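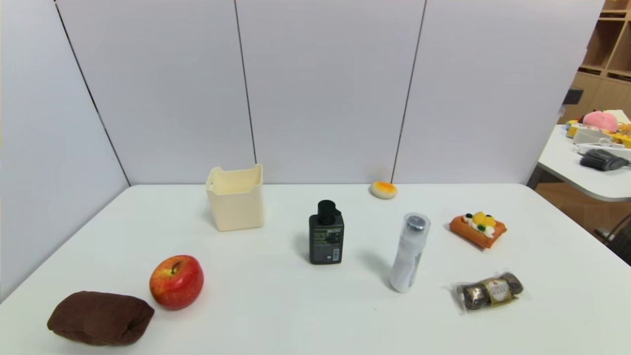 *Household Objects Group, Department of Design Studies, Litden*

### 3.2 Table layout

Figure 2. Objects set out on the white table before sorting, with the cream container at the back left.

The sorting task used mixed household items of the kind left out after a day at home. In Figure 2 a black pump bottle stands in the center, with a clear bottle with a silver lid to its right. Each of the 20 participants was asked to put away whatever they thought belonged in a bin, in any order, and to leave the rest. Two sessions were dropped from the analysis – both ran past the time limit. Gebretsadik and Shibata coded the remaining sessions separately and settled differences by discussion.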